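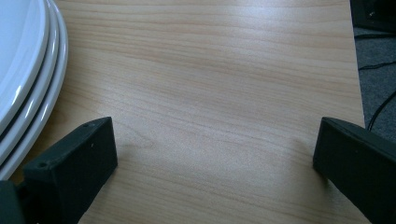

How I set the table for a weeknight dinner

I used to just plop plates down wherever they landed, and it bugged me every single time. Now I have a little routine, and it takes me less time than boiling pasta!

Start with a bare table. Wipe it with a barely damp cloth, going with the grain, then go over it again with a dry towel. Keep your plates stacked off to one side while you work — mine are plain white, so they go with everything.

Next come the placemats. Lay each one flat and line up its long edge with the edge of the table (I leave a thumb's width of wood showing). If a mat curls, roll it the other way for a minute.
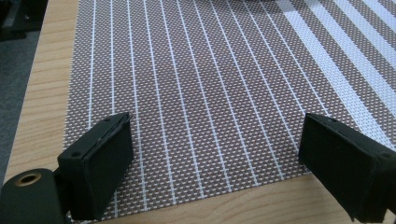 Posted by the Ladefoged kitchen blog editor, 18 May 2021

I love a brown and white weave like this one, with skinny stripes in one part and fat ones in another. Pick which end the fat stripes go on and do every mat the same way, or the table looks crooked even when it isn't. Then deal out the plates, one in the middle of each mat. Forks left, knives right, glasses last so you don't knock them over reaching across.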